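Filed under: Home & Muddle | Tags: keys, drawers, small victories
4 min read

I have been putting off the key drawer since March. You know the one – second down, next to the stove, where every key that has ever come into this house goes to lie down and never get up again. Last night I finally pulled the whole thing out and tipped it onto the table, and oh my goodness, the noise.

There were keys in there from the Jadlow apartment, and we left Jadlow before I learned to drive! There was a bike lock key (no bike), a suitcase key so tiny I nearly vacuumed it up, and a bunch of tags so faded I couldn't read a word of my own handwriting. I counted, of course I did, it was that kind of evening. Forty-seven keys. We have three doors.

My first plan was to try every one of them in every lock. I got through maybe a dozen before my neighbor Jae-hoon Sung came out to ask if I was all right, what with me crouching at my own back door in slippers for half an hour. He used to look after the keys for a big apartment building over in Clurnberg, more than 900 of them on hooks, and he told me to stop trying keys in locks and sort them by shape first. Long ones, short ones, little flat ones. Anything with the same pattern of teeth goes in the same pile. It took ten minutes and I felt very silly (and very grateful, he got banana bread).

So now there's a system. The spares for the house are in an envelope in my desk. The mystery keys are in a jam jar with a date on it, and if I haven't needed one by next spring, off they go to the scrap metal bin. I'm not getting attached.

The other thing I did was sort out rings, and this is where I have opinions. Those thick, heavy split rings are murder on your nails. I broke two last night and said some words. The small thin ones are so much easier – you slide a butter knife between the coils, give it a twist, and whatever you're hanging goes straight on. A small ring is plenty for one key or one tag, and it doesn't turn your pocket into a tambourine.

And color! I'm sold on bright color for anything that lives on a ring. Blue, green, whatever you like, as long as it shows up at the bottom of a dark bag while you're standing in the rain with the groceries.

Next up is the battery drawer. Pray for me. 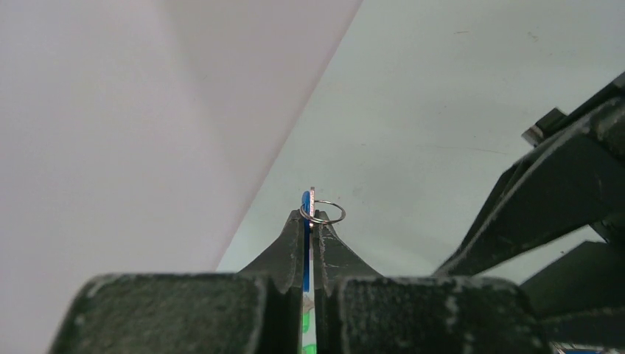
Small ring, bright blue, a bit of green. My kind of thing.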